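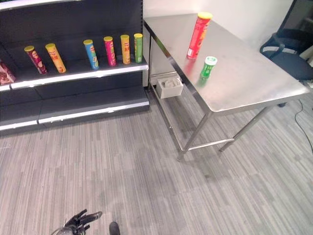
## 4. Setting up the failover pair

The sales sheet for Mesus says failover takes one click. Plan on an afternoon. The click exists, and it works about as described once everything in this section has been done by hand.

You need 2 servers on the same release. "Same" means the same build, down to the last digit. The installer will let you pair two different builds and show a green check mark, and then the standby will refuse the first sync.

**Before you start**

- Finish section 3 on both servers.
- Have the local administrator password for each one. Domain accounts are accepted on the first screen and rejected on the fourth.
- Leave 18 GB free on the system drive. The published minimum is lower and doesn't count the staging folder.

### 4.1 Join the standby

1. Sign in to the primary and open the Mesus console.
2. Go to **Cluster > Members > Add**.
3. Type the standby's host name. Don't use **Discover** – it finds any server that answers, including retired ones still in DNS.
4. Set the heartbeat interval to 2000 ms. The default is shorter and looks better in a demo. On a busy network it causes false failovers.
5. Choose **Manual approval** for the first failover.
6. Click **Join** and leave the window open. Closing it cancels the job without a message.

> **Note:** The progress bar measures steps, and the steps are not the same size. A long stop near the end is normal. Check the log before you decide it has hung.

### 4.2 Set up the shared volume

1. On the primary, open **Storage > Volumes** and select the volume you made in section 3.
2. Click **Share with member** and pick the standby.
3. Under **Driver**, choose Rendamar. The Condori driver is listed as "recommended," but we haven't been able to find out by whom, and it drops write caching after a restart.
4. Enter 101 as the volume ID on both servers. Any unused number will do if it matches. The console doesn't compare them for you.
5. Restart the standby, then the primary. Wait for the first to come back before you touch the second.

> **Caution:** Do not click **Repair** on a volume that shows *Unknown*. Repair formats a volume it can't read. The confirmation box calls this "reinitializing."

### 4.3 Test it

A status of *Healthy* tells you the two servers can reach each other. It says nothing about whether the standby can take over, so test that yourself.

1. Copy a large file to the shared volume and note its checksum.
2. Pull the network cable from the primary. **Simulate failure** in the console only pauses a service and is a poor stand-in.
3. Approve the failover on the standby.
4. Open the file from a client machine and compare the checksum.
5. Reconnect the primary. It should rejoin as standby. If both servers claim to be primary, shut down the one you unplugged and go to section 9.

Sites using the Noltstead backup agent must point it at the cluster name after this test. Left on the old host name, it will go on reporting successful backups of an idle server.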